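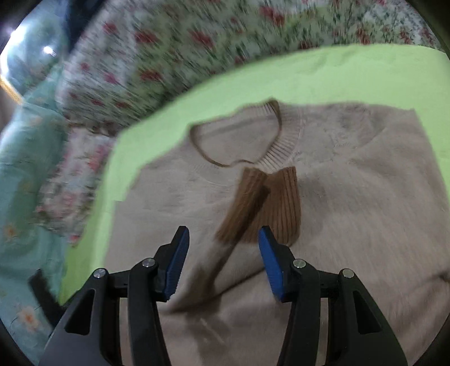 ## 4. Folding a knit sweater on the bed

Use a bed or other flat surface wider than the sweater with its sleeves out. A plain sheet works well.

1. Lay the sweater flat and smooth the body from the collar down.
2. Fold one sleeve inward across the chest. Keep the ribbed cuff on the body of the sweater.
3. Fold the other sleeve over the first.
4. Bring each side in by 3 inches, then fold the hem up to the collar.

**Note:** Small creases in soft knits are fine. Press them out with your palm — do not pull.

**Caution:** Never lift a sweater by the neckline. The ribbing stretches and may not recover.
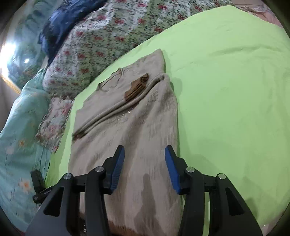
**Homa Sharifi**
*Linen and Wardrobe Lead, Gruvside*

5. Check that both sleeves are still inside the fold. If a cuff has slipped out, open the sweater and go back to step 2.
6. Stack folded sweaters with the heaviest at the bottom, no more than 10 to a shelf.

**Note:** Knits with a raised or fuzzy surface go on top of the stack. For storage past May, see Section 5.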